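About us

Trorach records everyday hand tasks and turns the recordings into training material for robots. We started in a rented unit in Rilidbridge and we still work from the town, with a team of 16. Most of what we record is housework and small jobs at home: folding, wiping, packing, fastening, lacing.

What our clients buy from us is footage. What they ask about first is how we go about getting it, so this page sets out the rules we work by.

Our rules of practice

We keep a written code called Ima. The current version has 15 rules and has been in force since 1 May 2021. It is reviewed every October. Everyone who records for us reads it before their first session and signs a copy.

Consent comes first. A person who records for us agrees to each task by name and can withdraw any session later. When they do, we delete the files and tell every client who holds them.

Faces are kept out. We record from head height looking down at the hands. Anyone else in the home is asked beforehand, and if they say no we go elsewhere in the house or come back another time.

Tasks are done at normal speed. We do not ask people to slow down for the camera, and mistakes stay in. A dropped lace or a missed eyelet is kept and labelled as such.

Homes are left as they are. We do not tidy, dress or repaint. Clothing is the wearer's own choice, so long as sleeves do not hide the hands.

Sessions are short. A recording block lasts 15 minutes at most, with a break after it, and no one does more than 3 blocks in a day. Breaks are paid.

Every task is checked by two people before it leaves us. If they disagree on a label, the task goes back to be looked at again. Our task list now stands at 334 entries, and each has its own sheet saying where it begins and where it ends.

Our checks are audited from outside by Grímsdóttir, a small firm that works only on data handling. Clients can ask us for the latest report and for a full copy of Ima.
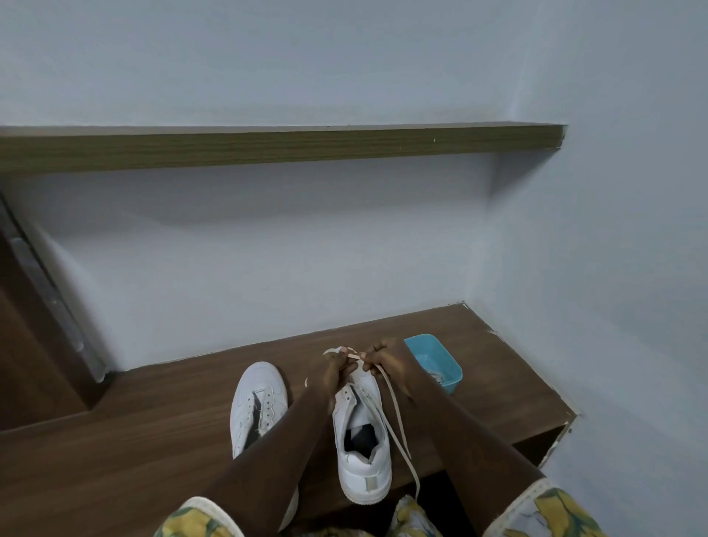
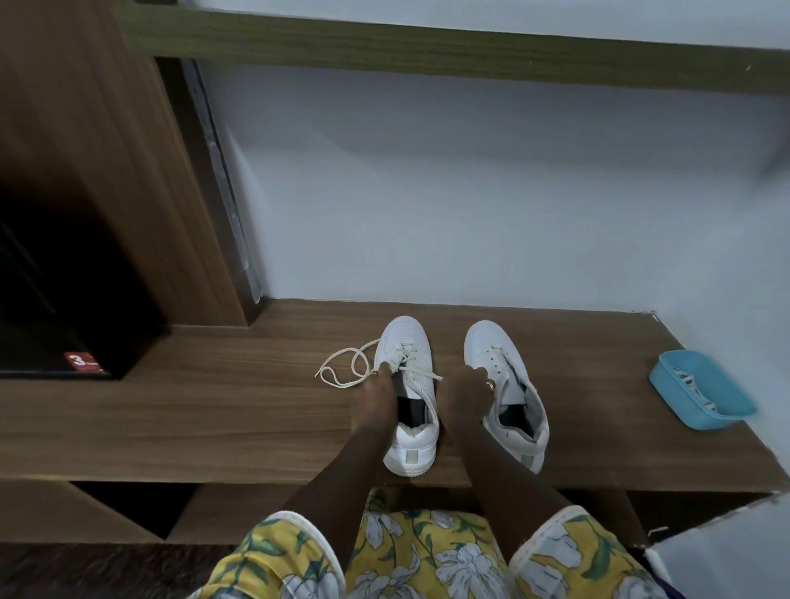
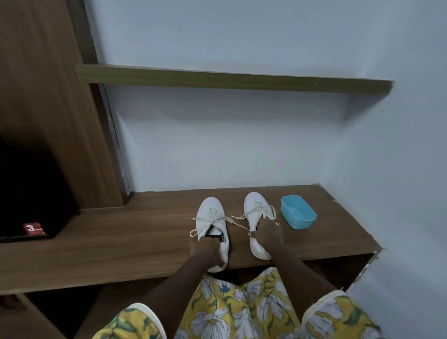

Lacing task, white low-top shoes, recorded at head height.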